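Voddale Warehouse and Distribution Workers' Branch
Minutes of the general members' meeting

Chair: Kwan-ho Hsieh
Minutes taken by: Sølve Viklund

1. Opening and minutes of the last meeting

The chair opened the meeting once the side door had been unlocked. The May minutes were taken as read. A member from the night shift objected to the line saying the overtime question had been "resolved." She said it had been discussed and then dropped. The chair agreed to change the word to "discussed." Minutes approved as amended, one against.

2. Matters arising

The letter to Ozoliņš management on break times was sent. A reply came in and was read aloud. It says the company "values the conversation" and will "look at the matter in the round." The secretary said he had read it several times and could not find a commitment in it. One steward thought the tone was friendlier than last year's. Another answered that last year's tone was friendly too, and breaks were shortened afterward. It was agreed to write again and ask for a date.

The missing notice board at the Grundumum depot has still not been replaced. The site manager says it is on order. He said the same in May.

3. Pay claim

The chair reported on the first session of talks. The employer's side opened with an offer of 2 percent, plus a one-time payment of $300. The claim, as voted on by this branch, stands at a $395 annual uniform and boot allowance and a raise in line with rents, to be argued from the figures the bargaining team has collected.

Discussion was long. Several members said the one-time payment was there to get people to stop reading at that point. It does not count toward pensions, and it would not be paid to anyone who started after the cutoff, a date the company has so far declined to name. A packer asked whether the team had recommended anything. The chair said no, and that he would not recommend an offer he had only seen on one side of a sheet of paper.

The regional office has advised members to "keep all options open." The secretary asked what this meant in practice and whether strike pay was one of the options. The chair had asked the same thing by phone and was told someone would call back. So far no call.

Moved by the packing section: that the offer be rejected as it stands and that no ballot on it be held until the full text is given to members. Carried, with two abstentions. 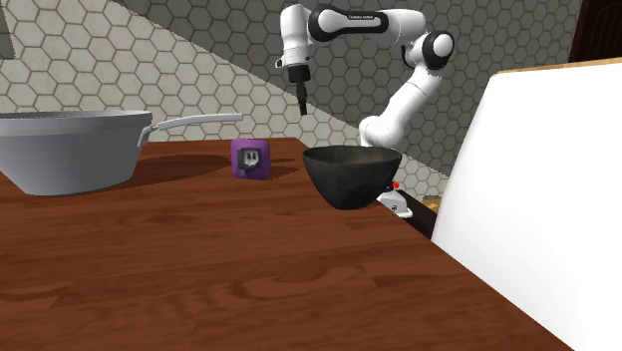
VODDALE, June 14, 2024

4. Scheduling software

The company wants to move all shift bidding onto a system called Fileo. Stewards were given a demonstration. According to the presenter, it will make scheduling "fair and transparent." The stewards asked who sets the rules it follows and were told that the rules are configurable. They asked who configures them and were told that this would be a matter for local management.

The secretary noted that this is the same local management that sets the shifts now, and he did not see what would be more transparent about it. A member from loading said she would be glad to see the end of the paper sheet, which goes missing when it suits people. The secretary took the point and said he had no great love for the paper sheet either.

Questions to be put in writing:
Whether seniority will still decide ties.
Whether members without a smartphone can bid, and how.
Who can see a member's record of refused shifts, and how long it is kept.
Whether the change is open to bargaining or has already been signed for.

On the last question, one member said she had heard the contract was signed in the spring. The chair asked her to put down what she knew and who told her. Until there is an answer, stewards are asked not to attend any further training sessions as "champions." The word was objected to from the floor and the objection is recorded.

5. Health and safety

The heat log was not available. The company says it was kept, but cannot say where. Members are asked to write down the temperature at their own stations through the summer, with the time and their initials.

The repaired dock plate at Grundumum has been signed off as safe. Two drivers at the meeting disagreed. The safety rep will go and stand on it.

6. Branch delegates

Nominations were opened for the regional conference. The chair pointed out that the branch sent a full delegation last year and got back a tote bag and a resolution that was referred. A member replied that motions get referred when small branches stay home. After some back and forth it was agreed to send delegates, with instructions to move the strike pay question from the floor if it is kept off the agenda. Nominations stay open until the next meeting.

7. Dues and hall rental

Hall rental goes up by $20 a meeting. The landlord gives heating as the reason. It was asked whether the heating had been on at any meeting this year. Payment approved under protest.

8. Other business

A member asked that minutes go out before the next meeting and not at the door. The secretary accepted this.

A request to let a company representative speak for ten minutes at the next meeting was refused by a show of hands. The company may send its ten minutes in writing.

The meeting closed with item 4 of the printed agenda, the summer picnic, not reached. It is carried over.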